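Work and Automation
Unit 6 handout: Driver assistance on the rural round
Instructor: Manuela Melis

Read before the session. The Tillen case is short, and most of what is written about it was written by people selling something, so bring a pencil.

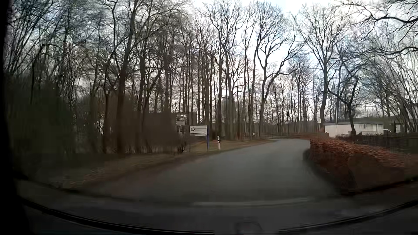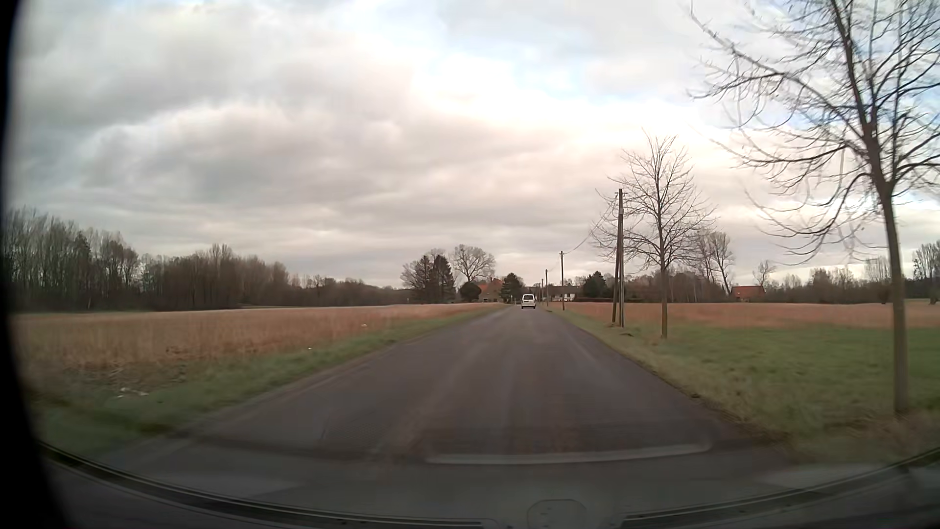 Fig. 6.1. Two country roads from behind the windshield, neither with a painted center line.

Background

Tillen is a parcel and pharmacy courier with a depot at Navarro. In February it fitted its rural vans with Jerier, a package made by Rarkel that plans the route, holds the lane where it can, and scores the driver. The brochure promised to "take the strain out of the wheel." Drivers were told that nothing about their jobs would change.

What the system does with a road like these

Lane keeping of this type looks for paint. Where there is none, Jerier falls back on the edge of the asphalt, and grass and leaves make a poor edge. Drivers report that it hands control back with a chime, then asks for it again a little later. Dennis Kombo, who drove the eastern round before and after, put it this way in his interview: "I used to drive. Now I drive and I wait for the thing to make up its mind."

Is that less work? Rarkel counts hands-on minutes, and on that count the answer is yes. I don't think hands-on minutes measure strain. Watching a machine that may quit at the next bend is a task, and it appears on no timesheet.

The route planner

This part changed more, and got less attention. Drivers used to choose their own order of stops. They knew which farm gate would be shut and who needed a knock at the back door. The planner knows addresses. A round was set at 200 stops a week under the old arrangement; the target is now higher, and the company argues that assisted driving pays for the difference. Ask where the saved time was measured. As far as I can find, it was on a divided highway.

The score

Each driver gets a weekly score out of 900. Braking hard costs points. So does overriding the planner, even when the driver is right. Josée Fortin, the shift lead, spends her Monday mornings explaining scores she can't see behind – her words – and has no power to correct them. Her old job was riding along with new hires. That has stopped.

Some things did improve. Late-shift drivers like the speed warnings, and two of them said they get home less tired. Keep those in your notes as well.

For discussion

1. Who decided what would be counted, and who was asked?
2. Kombo's local knowledge used to be worth something to Tillen. Where has it gone?
3. Rewrite the brochure line so that a driver would sign it.

Reading: Shagufta Cheema's chapter on scoring at work, first half only. Kiprono Mohamedi's reply is optional – he is kinder to the vendors than I am.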